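Small Things, Small Homes
Speaker notes, Tordale evening talk, 2/12/20

Welcome everybody in, and let them get settled with their coffee before you start. Tell the story about the Estrella trip and the coat pocket, because people always have one of their own and it warms the room up nicely. Then the question for the whole evening: where do your little things live when you aren't using them? Go slowly on the tiled floor, and let folks at the back have a good look at the round black disc and the small pale pink piece. 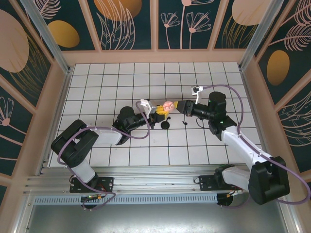 Earbuds and their cases

Ask for a show of hands on who has lost one earbud and kept the other (I still have 2 odd ones in a drawer, bless them). The case is the home, so put each bud back as soon as it leaves your ear. Glossy black ones are lovely but they do vanish in a dark bag.

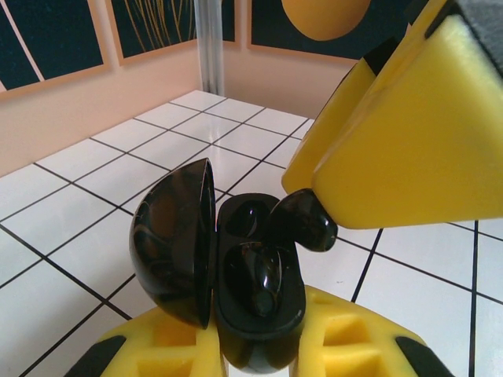
Open the lid all the way first, and take your time finding the right hollow for each side. Mention the Visari handout, page 37, then questions.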